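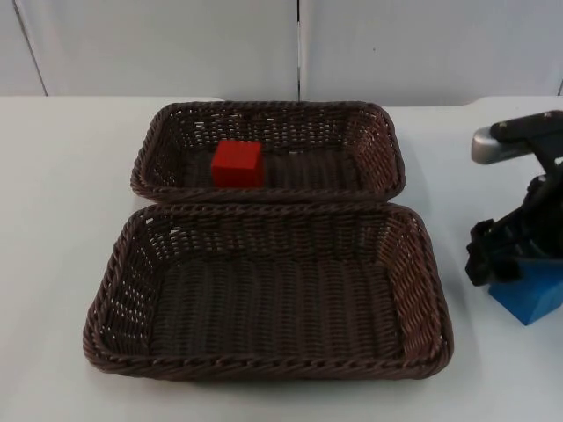

Cosimo Caruso told us, before we had even got our notebooks open, that a bank is only as good as the person who picks up the phone in the branch, and that he had been saying so to anybody who would listen for most of his working life. We liked this so much that it became the starting point of our project, although our tutor did warn us that a good line from an interview still has to be tested like anything else.

Our report is about how the Orlandini savings bank changed the way it chooses its chief executive. We picked it because Barnville is where two of us grew up, and we all remembered the fuss in the local paper when the last one retired. For years the job had gone to whoever was running the lending side, and people in town more or less knew the name before it was announced. When Evaristo Gentile was appointed he came from Wonum, a payments firm with no branches at all, and a good many savers were unhappy about it (one of our grandmothers very much included!).

We read the annual reports going back to the merger with Ernance, which took longer than we had planned for, as the older ones are only kept on paper in the town library and the reading room shuts at four. We also sent out a questionnaire to members of the bank. We posted 3000 and got 1167 back, far more than we had dared to hope for, and we spent most of January typing the answers in, usually with a pot of tea and the radio on.

What the members wrote surprised us a little. Many of those who had been against an outsider said they had come round to him once he began visiting the branches, and 51 of them mentioned a particular evening meeting in Barnville at which he stayed behind to answer questions about mortgage rates. Others were still cross about the new opening hours and said so at some length. We have put the longer comments in the appendix, with names removed.

Mr Gentile was kind enough to answer our questions by letter. He wrote that the board had asked him far more about staff than about technology, and that he had found this a hopeful sign. He did not want to talk about his pay, though the figure is in the annual report for anyone who would like to look it up.

We should say that people who fill in a form and walk to the postbox are probably fonder of their bank than most, so our results may lean a bit in its favour. If we had another term we would go and speak to members who closed their accounts after the merger, and to the lending managers who were passed over. Mr Caruso has already offered to introduce us to one of them.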